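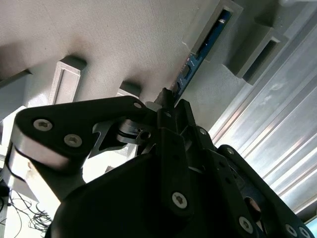 Print | E-mail

Teleop demos: how many before the board pull is reliable?

Posted by Busach, Fri 22 June

I'm teaching an arm to lift a thin circuit board out of a slotted holder by remote control. I have 51 demos and the policy still tilts the board before it clears the slot. Record more, or start over?

Hestley
More. I needed 80.

Psarras
Replay yours first. If you twist the wrist on the way out, it learns that – I threw out 12 of mine in February. Pull along the slot, and pause 2 seconds after closing the grip.

Print | E-mail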